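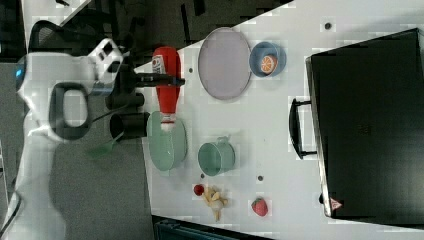
Yaneth Ayala wrote:

> I read through the thread from last week and I still don't see why the bottle
> needs its own grasp routine. On our Vakari build we use one routine for
> everything that is longer than it is wide. The fingers line up across the
> short side, the wrist turns 90 degrees if it has to, and that has been good
> enough for bottles, spoons and screwdrivers.
>
> Two questions. What rate are you sending position commands at? And are you
> closing the fingers to a fixed width or closing until they stall? If it is a
> fixed width, I would start there before writing anything new.
>
> Also, Štefánia asked me to pass on that the connector pinout on the wiki is
> still the old one. She can't edit that page.

Hi Yaneth, hi all,

Answers first. Commands go out at 50 Hz. The fingers close to a fixed width, set per object in the config file. I had stall detection in an earlier version and took it out in January when it kept reporting a grip on thin things it didn't have.

You are right that one routine should cover it. I went back and compared, and the pick position for the ketchup bottle is fine when the bottle is by itself. The trouble is with what is next to it. With the bottle on its side by a plate, the lower finger has to come down between the two, and the planner treats the plate as free space as long as the finger is above rim height. Then the cap end swings over the plate on the way up. So the fix belongs in the planner and I have dropped the bottle routine from my branch.

What I changed over the weekend:

Lift is now straight up for the first part of the move, before any sideways motion. It costs a bit of time on each pick.

The large suitcase is in the collision model as a plain box. I left the handle out at first, which was a mistake. The handle is a loop on the long side that faces the dishes, and the arm needs to stay clear of it. It is now a second, thinner box.

The stall timeout is back, set to 1000 ms, but only for things marked as rigid. The toy fries are not marked as rigid and still use the fixed width.

I have not touched the gripper mount. Aliki Theodorakopoulos offered to print a new spacer for it at Siu, and I would like to wait for that before I take the wrist apart again. If you are in the Adville shop and want to use the arm for something else, please leave the mount screws alone until then.

One problem is still open. The detector sometimes reports a small round object where there is only one of the dark spots in the tabletop. It is worse with the cherry-sized foods in the set, as you would expect. In the log I put on the share, look at line 1401. It has a confident detection, the planner accepts it, and the arm goes down to pick up nothing. I can think of two ways around it. We could mask the spots by position, which breaks if anyone bumps the camera. Or we could require some height above the table before a detection counts, which depends on the depth readings being better than they are now. I lean toward the mask for this month. If anybody has done the height check on white tabletops, please send me your settings.

The toaster oven is the next job. The layout I am using has it at the right side of the table with the window up, the two knobs along the lower edge, and the pots and the colander moved over to the left.
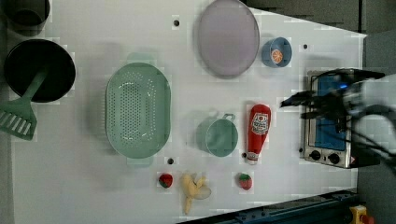 Anselmo Ospina

A few more notes on the oven, for those who asked.

I want the door before the knobs. A knob needs the wrist centered on it much better than we can manage today, and the two of them sit side by side, so one finger always ends up close to the neighbor. The door only needs one finger and a pull. Ans Segers suggested holding the oven body down with a clamp for the first tries and I think that makes sense. I'd use a clamp with soft pads so it doesn't mark the metallic finish.

Speed over the oven should come down. The default is fine for food on the open table but I don't want it that fast near a door. There is a per-zone speed setting in the Plondach controller that I had not noticed before. It is under motion limits, second page, and it takes effect only after a restart.

On the slotted spatula: it can stay in the big black bowl for now. Please don't add it to the pick list yet. It leans on the rim and none of our grasp points work at that angle.

Štefánia, I fixed the pinout on the wiki. Pins 3 and 4 were swapped in the old drawing. Could you check the new one against your cable before anyone crimps another set?

Yaneth, if your version of the routine is somewhere I can pull it from, send me the link and I'll try it with the straight lift on Thursday evening.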